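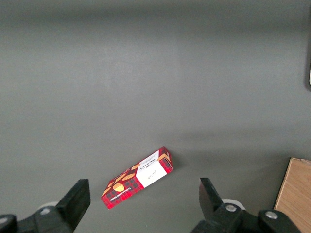

Kunach Bench Arm: Build Notes and Data Card

Version of Aug 17, 2018
Maintained by Selorm Wumbei and Yayra Kyei, Skilton Shared Workshop

Summary

Kunach is a tabletop robot arm with a two-finger gripper, designed and assembled by members of the Skilton Shared Workshop. This release contains the part drawings, the control software, and a set of recorded pick-and-place attempts made with small packaged goods. It is intended for home builders and small workshops that wish to reproduce the arm or to study the recordings without building one.

The release has two parts, which may be downloaded separately:

hardware/ – drawings, cut lists, wiring diagrams, and assembly order
recordings/ – wrist camera video, joint positions, and operator notes

Hardware

The gripper has two black fingers with flat inner faces, bolted to a mount on either side. The fingers move together and are driven by a single motor. They should be fitted in the open position, with power disconnected, and the bolts should be tightened by hand before the final turn with a key. Builders who tighten one side fully before starting the other have reported fingers that meet at an angle.

The camera is carried at the wrist and looks forward between the fingers. Its bracket is described in hardware/wrist. The bracket was redrawn in April after Esi Bawa found that the earlier version allowed the camera to tilt during fast moves. Drawings of the earlier bracket have been kept in hardware/old and should not be used for new builds.

The arm may be clamped to any rigid bench. Folding tables are not suitable.

Software

The control program, Petard, runs on an ordinary desktop computer under Linux. It reads the joint positions, accepts commands from a hand controller, and writes both to disk. Configuration is held in one file, petard.conf. The following settings must be checked before first use:

port – the serial port to which the arm is connected
finger_limit – the widest permitted opening, in millimeters
home – the joint positions to which the arm returns on exit
log_dir – the folder in which recordings are saved

Petard will not start if finger_limit is missing. It will start if home is missing, and the arm will then remain wherever it was last placed. This behavior is known and is listed under open issues.

Recordings

The set contains 978 attempts, of which 199 are marked as failed by the operator. Failed attempts have been kept. Each attempt is stored in its own folder with a video file, a table of joint positions, and a short text note.

Objects were chosen from goods that members could buy locally and replace easily. They are mostly boxed, and include a small cardboard box of Walkers shortbread in a red tartan pattern. Objects were laid flat on a matte gray surface and turned to a different angle between attempts. Printed text on a package may therefore appear upside down from the camera's side, and users who intend to train a text reader should take this into account.

The operator ends each attempt by pressing a key and entering one of two results, "held" or "failed". An attempt is "held" when the object is lifted clear of the surface and remains between the fingers until the operator ends the recording. Objects that were pushed, tipped, or dropped are "failed", including those dropped after a good lift. Aba Osei reviewed the results against the video and corrected those that did not follow this rule. The original entries are kept in a separate column.

Known limitations

All attempts were made at one bench and with one arm. Lighting was not controlled, and shadows differ between sessions. Clocks for the video and the joint table were started separately in the earliest sessions – a correction script is supplied in recordings/tools, but small offsets may remain. Soft, transparent, and very heavy objects were left out.

The recordings do not measure grip force. No conclusion about damage to packages should be drawn from them.

Safety

The arm must not be left powered while unattended. The emergency stop must be within reach of the operator and must cut power to the motors, not only to the computer. Members under the age of 16 may operate the arm only with an adult present at the bench.

Open issues

Petard starts without a home position (see Software).
The wiring diagram shows the Ásgeirsdóttir power board, revision 2. Revision 1 boards have the two motor connectors reversed.
Operator notes from the first sessions use abbreviations that have not yet been written out in full.

Contact and contributions

Corrections to the drawings should be sent to Grímur Ravn, and corrections to the recordings to Aba Osei, through the workshop office. Please state the version date of the release and the name of the folder concerned. Changes to the software are accepted as patches against the current version of Petard and are tested on the workshop arm before they are merged.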